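FOR RELEASE: Oct 19, 2025

Wodden Bus Driver Spends His Tips on Other People's Heating

WODDEN – Chun-hung Lo drives the Route 9 bus, which is late, and has done so for long enough that passengers now bring him things. Mostly it is coins, sometimes a jar of pickles. The pickles he keeps.

The coins go into a biscuit tin, and the tin has been paying the heating bills of eight households along the route. The Urketti Neighbors Fund learned of this in September, when one of the eight called to ask why our help came with so much more paperwork than Mr. Lo's.

It was a fair question. Our application form runs to several pages and asks for a mother's maiden name twice. Mr. Lo's method is to ask whether the radiator is on.
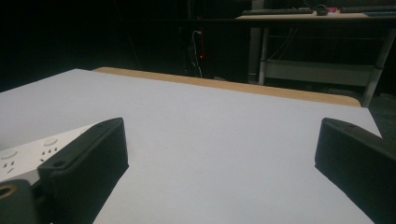

Urketti Neighbors Fund | Household Support Team

The tin has paid out $843 so far this year, every dollar of it listed on the backs of old timetables. Mr. Lo rents one room above the Chiu laundry and does not own a car. Asked why he does it, he said the people on his bus were cold and he had a tin.

Asked to expand on this, he said he had to go, as the bus was leaving.

The Fund will now match whatever the tin collects through the winter, up to $100 per household. Mr. Lo was offered a certificate and a small ceremony. He accepted the certificate on the condition that there be no ceremony.

"We have spent years designing a system to find people who need help," said Man-lok Kong, who leads the team. "He found them by driving past their houses. We have taken the second maiden name question off the form."

Coins may be handed to Mr. Lo when the bus is stopped. Checks should go to the Fund's office on Grisari Street, where they will be dealt with in the usual way, only faster.

Media contact: Man-lok Kong, Household Support Team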